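Budico incorpora una célula robotizada en su planta de Dreltusside y reorganiza el trabajo del turno de preparación

Dreltusside, 9 de noviembre de 2019

Budico, empresa familiar dedicada a la preparación de piezas cilíndricas para fabricantes de maquinaria ligera, tiene el gusto de anunciar la próxima puesta en marcha de su primera célula robotizada, un proyecto largamente conversado en la casa y desarrollado junto a la ingeniería Sorrentino. La célula, bautizada Tresix por el propio equipo de planta tras una votación bastante reñida, se encargará de pasar cilindros entre soportes y dispensadores, una tarea que hasta ahora se ha hecho a mano, pieza por pieza, durante toda la jornada.

Quienes han trabajado en ese puesto saben bien lo que pide: 3000 cilindros por turno, la misma postura, el mismo giro de muñeca, y la atención siempre puesta en no mezclar los blancos con los azules. Por eso, antes de hablar de plazos o de presupuestos, la empresa quiso sentarse con las cuatro personas del puesto y preguntarles qué parte de su trabajo dejarían con gusto y cuál querían conservar. De aquellas conversaciones (que se alargaron más de una tarde, con café de por medio) salió buena parte del proyecto, que se ha ido probando en simulación, movimiento a movimiento. 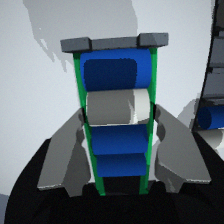 Tresix en simulación: la pinza y los cilindros.
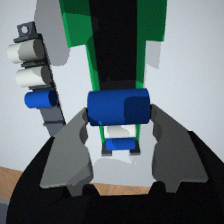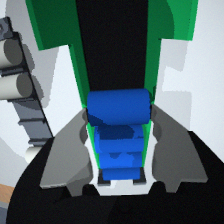
¿Perderá alguien su empleo con la llegada de la célula?

Las cuatro personas del puesto siguen en plantilla, con el mismo salario y el mismo horario, y pasan a ocuparse del control de calidad, de la preparación de pedidos especiales y de la supervisión de Tresix.

Para acompañar el cambio, Sorrentino impartirá en la propia planta una formación dentro del horario laboral, abierta también a los compañeros de almacén y expedición que tengan curiosidad por conocer el sistema. Se aprenderá a cargar los soportes, a detener y reanudar el ciclo con seguridad y a corregir las posiciones de agarre cuando cambie el formato de la pieza. El puesto manual se mantendrá montado durante los primeros meses, tanto para los lotes cortos como para que todo el mundo pueda hacerse al nuevo ritmo sin prisas.

La dirección de Budico quiere agradecer de corazón la paciencia y las muchas ideas de la plantilla, que ha revisado las secuencias simuladas con un cuidado enorme y ha propuesto mejoras en el orden de carga que ya forman parte del programa. La instalación comenzará este mismo mes de noviembre, y los clientes seguirán recibiendo sus pedidos con los plazos habituales.

Los medios y las empresas de la zona que deseen visitar la planta pueden solicitarlo en la recepción de Budico, en Dreltusside, indicando la referencia 1489.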